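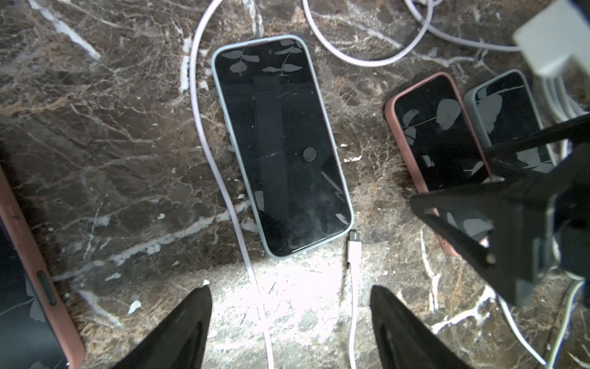
Phones and charging cables on the marble worktop.

Battery charge limits, one year in

2023-07-30

Last August I set a charge ceiling on my main phone and left a second handset of the same model uncapped. Both get used daily. The capped one stops at 80 per cent. The other goes to full every night.

Reported capacity is now 92 per cent of design on the capped phone and 87 on the other. A gap of 5 points is smaller than I expected, and the reporting is coarse. Wevness, the app I use for logging, reads the same counter the system does, so it is no independent check.

Heat seems to matter more. My log has 11 charges where the cell went over 40 degrees, all on the uncapped phone, and most of them in the car. Oduor Simiyu suggested in the comments last time that I separate those out. I haven't yet, as the timestamps from the first month are in the wrong time zone.

Settings, for anyone repeating this:

Start charging at 20 per cent
Stop at 80
Slow charger overnight
No case changes during the test

The Gashi charger drops out of fast mode if the cable is swapped while it is live. Unplug it at the wall first.

Raw logs are on the downloads page.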